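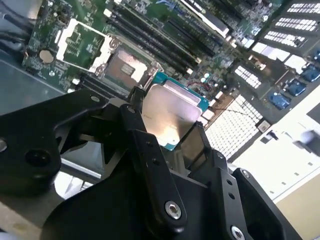
Server will not start after processor replacement: who bears the cost of the board?

Comthorpe Community Help > Small Organisations > Equipment and Repairs
Posted 8/7/18
Status: Open
Answers: 3

Question

I write on behalf of a small housing charity in Wekside. We keep our tenancy records on a single server, which was bought second-hand from Pandow and was covered by their twelve-month parts warranty. In May the machine began to shut down without warning, and Pandow advised by telephone that the processor should be replaced. They supplied a new one at a cost of £493 and stated in writing that a "competent person" could carry out the work.

The work was done at our office by a member of our staff who has experience of desktop computers. The server has not started since. Pandow collected it and have now reported that several pins in the processor socket are bent, that the motherboard must be replaced, and that the damage falls outside the warranty as it was caused during fitting. They have quoted £500 for the board, and a further £40 for return carriage if we decline the repair.

We wish to know the following.

1. Is Pandow entitled to refuse the claim when it was they who advised that we could do the work ourselves?

2. Is there any means of establishing when the pins were bent? The board was second-hand and we did not inspect the socket closely before the new part was fitted.

3. Would our contents insurance be likely to respond?

Our records are backed up to an external disk, and we are working from that copy on a borrowed laptop. The matter is therefore pressing but the data is not at risk.

Answer 1
Marked as helpful by 11 readers

Your position depends chiefly on the wording of the warranty and of the letter or email in which Pandow told you that a competent person could fit the part. Please obtain both documents before you reply to them.

A charity buying equipment for its own work will not normally be treated as a consumer, and the stronger consumer rules may not be available to you. You will be relying on the contract and on anything said to you that led you to act as you did. If the warranty excludes "damage caused by installation" in plain terms, Pandow has a fair argument. If it excludes only "misuse" or "unauthorised repair", the argument is weaker, as the repair was authorised.

With regard to your second question, bent pins are very commonly caused by a processor being lowered at an angle, or dropped the last few millimetres, or moved sideways once it is resting in the socket. It is difficult to prove the date of such damage. You should however note that the server was running, if unreliably, before the exchange. Pandow will say that this shows the socket was sound. You may answer that a pin only slightly out of place can produce the very fault you first reported. Ask them for their inspection photographs and for any test record made before the machine was sold to you.

I would suggest a written complaint which sets out the dates, encloses their advice, and proposes that the cost of the board be shared. Allow 14 days for a reply. Do not authorise the repair in the meantime unless you state that you do so without accepting liability.

Answer 2

We had same trouble with a Pandow machine, different fault. They gave way after the second letter. Keep on at them.

Answer 3
Marked as helpful by 4 readers

I add the following on insurance and on the repair itself.

Most office contents policies cover accidental damage to computer equipment only where that section has been chosen, and many exclude damage arising while an item is being repaired or altered. The excess should also be checked. Ours is set high enough that a claim of this size would not be worth making, although the policy itself insures equipment up to £4000.

A socket with bent pins can sometimes be put right by a specialist workshop for less than the price of a board. Tian, on the Comthorpe trading estate, undertook such a repair for our organisation last November. They charged an inspection fee, which was deducted from the final bill. Pandow must of course release the machine to you first, and you should ask them to fit a socket cover before it travels.

Please also confirm that the replacement board is the same revision as the original. Some revisions require a firmware update before they will accept a newer processor.

Reply from the person asking

I am obliged to all who have answered. The warranty uses the words "improper handling", with no definition given. We shall write to Pandow this week and have asked for the inspection photographs.

This question is open to further answers. Replies are the views of individual members and do not constitute legal advice.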